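Galería: los platos y cuencos de la colección Claltum

Noviembre de 2020

En esta página reúno algunas fotos de la vajilla estampada que tenemos en Welside. La colección completa tiene 65 piezas y casi todas son pequeñas, para el arroz, la sopa o la fruta. Me gusta mezclar los dibujos - nunca compro dos cuencos iguales a propósito.

El plato redondo azul marino y blanco, con sus círculos que se cruzan y una flor en el centro. Detrás, en el escurridor, los cuencos de rayas, de rombos y de hojas verdes.
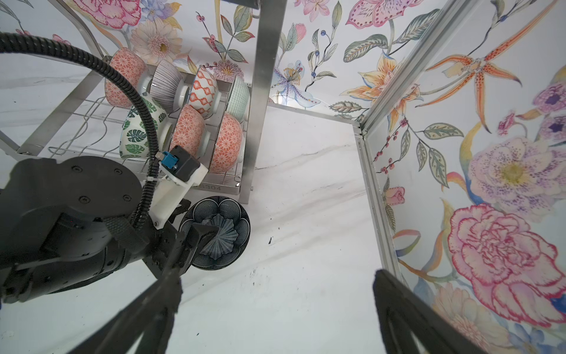
Una lectora comentó que ella guarda los cuencos siempre inclinados, porque apilados se le rayó el esmalte de dos, y preguntó si el plato azul se vende también en tamaño grande. Por el momento existe solamente en este tamaño, con el número 17 de la lista.

Los cuencos pequeños sobre el mármol, delante del escurridor de dos pisos. El de las hojas de monstera es mi preferido para el desayuno, y el blanco con flores negras combina bien con casi todo.
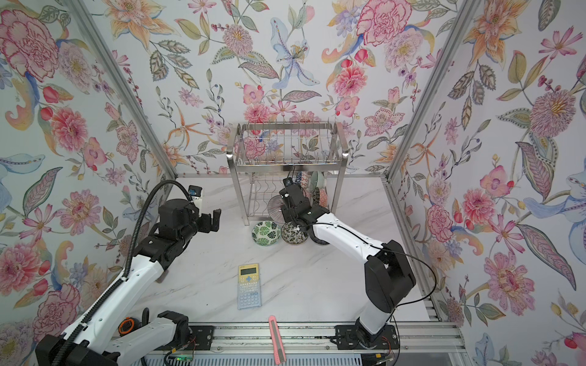
Para la sopa prefiero los cuencos más hondos de la serie Onishi, que llegaron en octubre. Pondré sus fotos en la próxima galería - todavía me falta lavarlos y elegir un mantel.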